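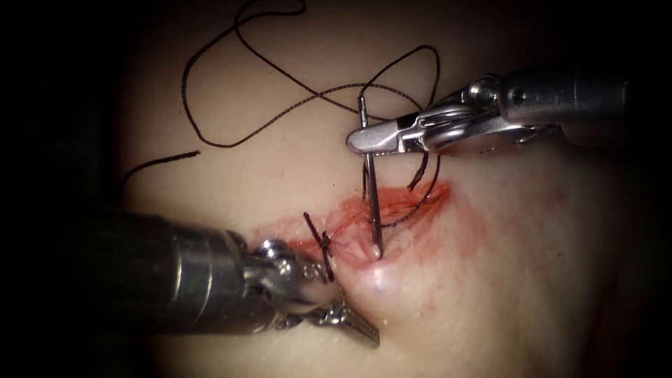 Opening the parcel took five minutes and writing to my partner took the whole month, and I would not have wanted it the other way round, one blogger from Plelberg told the organisers after the spring round of the Flernent Bookmark Swap.

Sign-up for the autumn round is now open. The swap is run by Flernent, a network for people who write small personal blogs about home life, reading, cooking and crafts. It is free to join and open to anyone over 18 with a blog that has been updated in the last three months.

The spring round had 566 people signed up, and 377 of them were taking part for the first time. Flernent has 2454 member blogs in all, and it hopes that more of those who have only read about the swap will put their names down this time.

Each person is given two partners. You send a bookmark to one and receive a bookmark from the other, so the person you are writing to is not the person who is writing to you. Bookmarks may be bought or made by hand. Paper, card, ribbon, felt, crochet and leather have all been sent in the past. A short handwritten note should go in with it, and many people add a teabag or a recipe card, though this is not expected.

The spending limit is £5, not counting postage. Parcels should be small enough to go through a letterbox. Please do not send sweets or anything else that will melt, and please do not send scented items unless your partner has said on the form that they like them.

The form asks for your name, your postal address, the address of your blog, the kind of books you enjoy and any allergies. It also asks whether you are willing to post abroad. Those who say no will be matched within their own country. Postal addresses are passed only to the person sending to you and are deleted when the round closes.

Partners will be sent out by email in September. There are then three weeks to get in touch, look through your partner's blog and put something in the post. Participants are asked to leave at least one comment on their partner's blog before posting, and to write a post of their own once their bookmark has arrived. A shared link list will open on the Flernent site so that everyone can find each other's posts.

There are two changes from the spring. Proof of posting must now be kept until your partner has confirmed delivery, after several parcels went astray and could not be traced. Flernent will also keep a short list of people willing to send a second bookmark to anyone who has been left without one. If you would like to be on that list, tick the box at the end of the form.

Gasetti, the stationery shop in Plelberg, is giving a pack of plain card blanks and a reel of ribbon to first-time participants who ask for them on the form. Packs will be posted with the partner emails. Ross, the town's second-hand bookshop, will have a display of bookmarks from earlier rounds in its window for the length of the swap, and has paper copies of the form at the till for those who prefer them.

Sign-up closes at 6pm on the last Wednesday of August. Late forms will be held over for the spring.

Questions about the swap, and requests from bloggers or local papers for further details, should be sent through the contact page on the Flernent site. Messages are normally answered within 2 working days.

ENDS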